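Pesell is looking for weekend kitchen helpers in Nokville

We are a small family bakery and we make cheese bread, cakes and cold sandwiches for the shops of the town. From September we need two persons for the early shift, which starts at 7 in the morning and finishes at 16.

What you will do
You will weigh the flour, shape the dough, pack the orders and clean the ovens after use. On a busy weekend we bake 2000 pieces, so you should like to work fast and stand on your feet.

What we ask
Experience is welcome but it is not necessary. You must be 18 or older and speak simple English or Portuguese.

What we offer
Paid training, free lunch, and a bonus of 500 dollars after the first season. 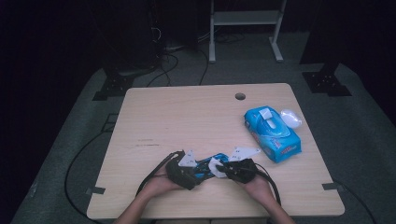 How to apply
Please write a short letter about yourself and bring it to Aparecida Paiva at our shop in Kashindye Street, before noon. We answer to every person.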